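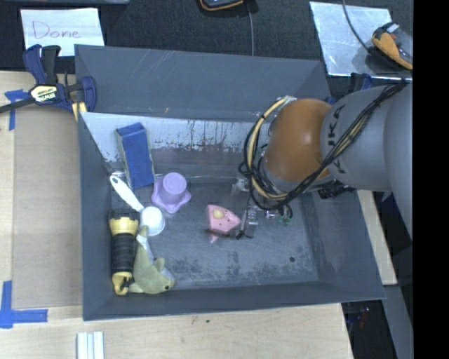
Unit 4 of these notes deals with seed trays and nursery beds for smallholder vegetables. A seedling spends its first weeks in a small volume of soil, and most losses in that period come from too much water or from disease carried over from the last batch. Almost any wide, shallow container will serve. A dark gray bin with sloping walls and a small round hole in the floor is a reasonable shape to start from, but one hole is too few for a tray of any size. Add more, spaced evenly, and raise the tray on two strips of wood.

Cleaning. Scratches and worn patches hold old soil. Scrub the tray with soapy water, rinse it, and leave it in full sun for a day before filling.

Soil mix. Use two parts sieved topsoil, one part well-rotted compost and one part coarse sand. Fresh manure burns young roots. Wet the mix the evening before sowing.

Sowing. Tomato and pepper seed goes in shallow rows, one finger joint apart, covered thinly. Cabbage and kale can be sown a little closer. Label each row with the variety and the date.

Shade and water. Cover with dry grass until the first shoots show, then lift the grass the same day. Water early in the morning with a fine rose. Cut back in the last week before transplanting so that the plants harden.

The Dasley plot. The group led by Leanne Hartley raised 4,000 tomato seedlings in April and lost most of one bed to damping-off. The bed had been watered at dusk for 10 days. Compare her watering record with the one from Gata before the next session.

Reading: Brophy, chapter 13, on damping-off and root rot. Bring one handful of soil from your own plot in a closed bag.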